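4. Preparing your stay and arriving at the house

This section is for guests who booked one of our apartments in Jutness through the Bimusgate page. Please read it before you travel. The sections about the kitchen, the heating and the boat shed come later in the guide.

4.1 Before you leave home

1. Open the confirmation e-mail and check the name of the house. We have two houses, Kubo (near the harbor) and Istier (on the hill). The keys of one do not open the other.
2. Write to us your arrival time, at the latest one day before. If you come by ferry, it is enough to tell us which ferry.
3. Save the door code in your telephone and also write it on paper. The signal on the ferry is weak and in the last part of the road it is missing completely.
4. Pay the rest of the amount, if you did not do it yet. The code becomes active only after the payment.

Note: The deposit is 400 euros for both houses. It is blocked on your card and not taken. After your departure it is released, normally in five working days, but some banks are slower and we cannot make them faster.

4.2 Coming from the ferry

1. Leave the ferry by the left ramp if you are on foot. Cars use the right ramp.
2. Go along the water until the fish market. For Kubo, turn into the small street behind it. The house is the second door, painted green.
3. For Istier, continue to the bus stop and take bus 18. Get off at the chapel. The bus needs roughly 20 minutes and the ticket is bought from the driver, only with coins or small notes.
4. From the chapel walk up the stairs. With heavy suitcases it is better to follow the road, which is longer but flat for the most part.

Caution: After rain the stairs to Istier are slippery. Hold the rail and do not carry children on your shoulders there.

If you come with a car, please do not stop in front of the fish market in the morning, even for unloading. The trucks need the place and the police give fines very quickly. The parking behind the chapel is free. The parking at the harbor is paid in July and free in the other months.

4.3 Opening the door

1. Slide up the cover of the key box. It is on the right side of the door at Kubo and under the mail box at Istier.
2. Press the button with the letter C one time. This clears the numbers that the guest before you has entered.
3. Enter your code slowly and pull the small lever down.
4. Take the key and close the box again. Turn the numbers after closing.
5. Push the door with your shoulder a little while you turn the key. The wood grows in the humid weather.

If the box does not open, wait one minute and repeat from step 2. After five wrong codes it stays locked for a while — please call us then and do not try with tools. The number is on the confirmation and Renzo Cirillo answers until late in the evening. He speaks English, Italian and enough German.

4.4 First things inside

1. Switch on the main switch, in the gray cabinet behind the door.
2. Open the water. The handle is under the kitchen sink and must stand in the same direction as the pipe.
3. Let the hot water run in the bathroom until it is warm. At Istier this takes longer.
4. Look around the rooms. If something is broken or dirty, send us a message on the same day, if possible with a photo. We do not ask you to pay for things you have reported.
5. Put the trash calendar from the drawer on the refrigerator door.

Note: The Wi-Fi password is printed on the last page of the folder in the living room. The router is shared with the downstairs apartment, so in the evening it can be slow for films.

Caution: Do not leave the windows on the sea side open when you go out. The wind on this coast turns in the afternoon and one strong hit is enough to break the glass.

4.5 Beach and terrace things

Each house has a cabinet with two folding chairs, an umbrella and a cool bag. You may take all of this to the beach. The umbrella must be closed when you go swimming, also if there is no wind at that moment.

1. Shake out the sand before you come back on the terrace.
2. Rinse the chairs with the hose and let them dry in the shade.
3. Put everything back in the cabinet the evening before departure.

Towels for the beach are not included. You can rent them at Istier from the neighbor on the ground floor, or bring your own.

4.6 Sending things ahead

Guests who stay for a longer time sometimes send a parcel before they come, and we accept it with pleasure. Write the name of the house and your arrival date on two sides, and tell us how many parcels we must expect. A large brown cardboard box is fine for us, as long as one person can lift it. Soft things travel best this way, for example something long and rounded like a cushion, in dark brown cloth with pale stripes, and they leave more space in your suitcase. Please do not send food, glass or medicine. The parcels wait for you inside the entrance, and what is not collected on the day of departure we send back at your cost.

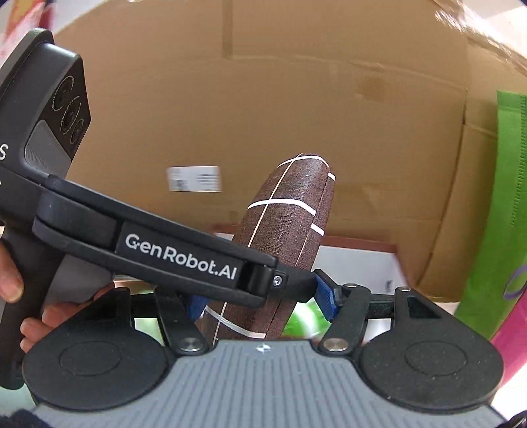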